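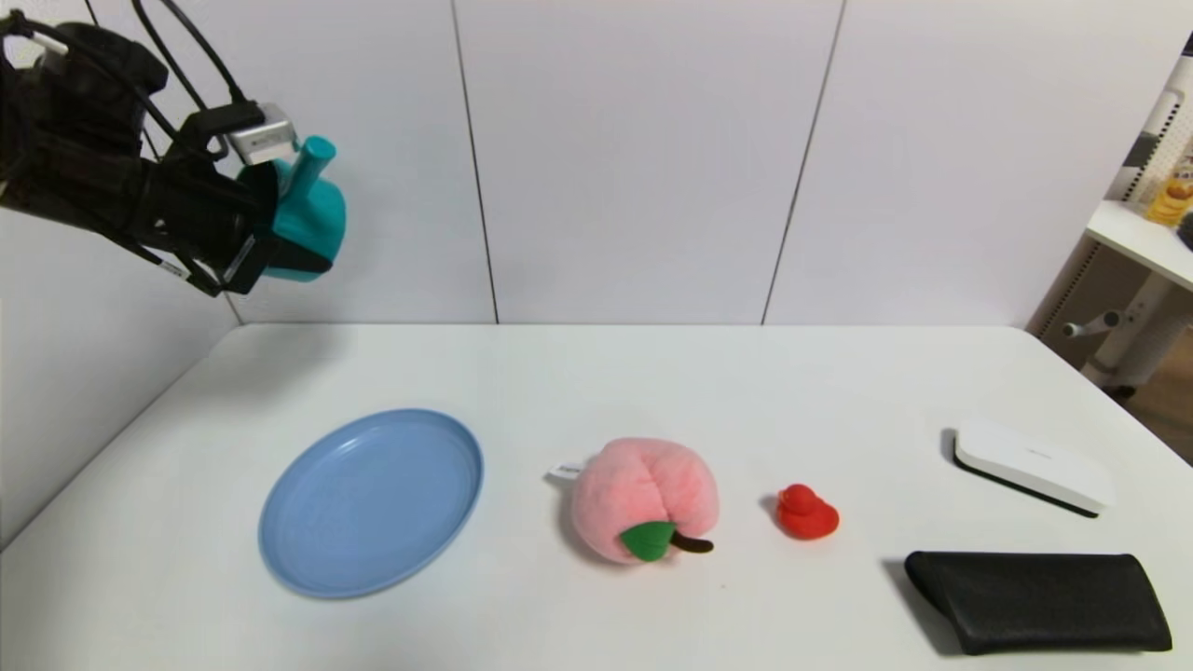
Gromthorpe: The Complete Series Companion (Hardcover)

By Gualtiero Rinaldi, with a foreword by Hilkka Karppinen
Published by Steltia
In stock, ships within 2 business days

If you were one of the people who stayed up far too late watching Gromthorpe, and then called your sister the next morning to argue over whether the lighthouse keeper knew all along, this is the book for you. We've been waiting for it nearly as long as you have, and we're so pleased to finally have it on our shelves (and, let's be fair, on our own coffee tables at home).

Gualtiero Rinaldi was the show's script editor from the pilot to the finale, and he writes the way you'd hope he would, like somebody telling stories after dinner with his chair pushed back. He takes you through the series one episode at a time, with the scenes that got cut, the storyline that was meant for the ferry captain before the budget ran out, and a wonderful long chapter on the winter shoot, when the whole crew lived above a bakery and everyone put on weight between episodes. Continuity loved that, as you can imagine.

Then there's the foreword! Hilkka Karppinen hasn't said much about the show since she left the cast, and she doesn't settle any scores here, but she's generous and funny about what it was like to play Inspector Sjöberg for all that time. She says she still can't walk past a gray wool coat in a store without trying it on. She also explains why she packed up her apartment and moved back to the little town where she grew up, and how her neighbors there politely pretended for months that they'd never owned a television.

What's inside

Foreword by Hilkka Karppinen
Episode-by-episode guide to every season
About 200 behind-the-scenes photographs, many in color
Conversations with the cast, the composer and the costume department
Fold-out map of the town of Farkis as the set builders drew it
The full shooting script of the finale, with Rinaldi's penciled notes

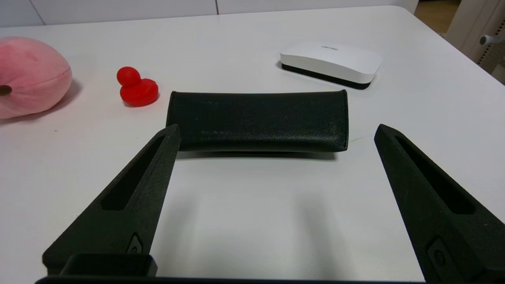 Black case on a white table

A word about the binding

It's a big book, and a heavy one, so you'll probably want to read it at a table or with a pillow on your lap. The cover is cloth with a printed jacket. The map is tucked into a pocket at the back, and we'd suggest unfolding it gently the first few times, until the creases have relaxed a little.

Shipping and returns

Orders placed before 30/01/2024 will come with a signed bookplate from Rinaldi, while we have them. After that it's the same book without the bookplate, and a second printing is expected in April. You have 15 days to send it back if it isn't what you wanted, provided the map is still in its pocket. Gift wrap can be added at checkout, and there's a box for a message if you're sending it straight to a friend.

Book clubs ordering 10 or more copies, please write to us first and we'll work out the postage with you. We're happy to split a shipment between two addresses, too.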